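gtomar_233
Our club picked PC teardown for the October build and I'm stuck on the approach. The arm comes straight down into the tower fine, but the graphics card and the drive cage leave so little room that I'm scared of every wrist rotation. We've got 4 weeks left. Do I keep the vertical approach or tilt it?

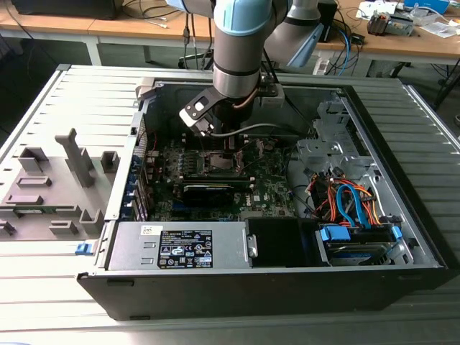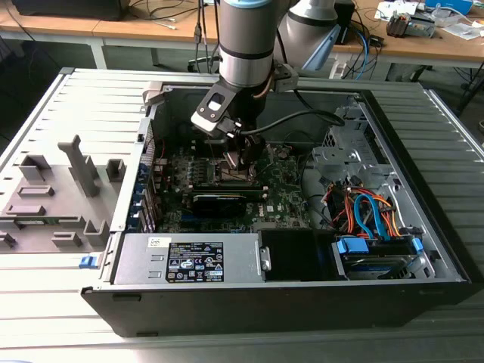 Right now I run everything at crawl speed and stop by hand if the cable starts to drag. Madhu wants to tilt the wrist, I say that's asking for a smashed board.

madhu_a
I said tilt it a LITTLE. Straight down you can't see what the fingers are doing!

ineke.maes
I'm with Madhu. We did the same task for the Derilov cup and a small tilt saved us. Tie your cable higher up the wrist first though.

gtomar_233
But then my grasp poses are all wrong and I redo 6 of them, ugh.

skalitier_fan
Disagree with both of you. Stay vertical and take the side approach out of the planner completely. Tilting is how we cracked a slot.

madhu_a
ok fine, we'll try both on the junk board tomorrow

Comments (2)

Girish S.: Which planner are you on?

Meenakshi Y.: Please post how the tilt goes, my team starts this next month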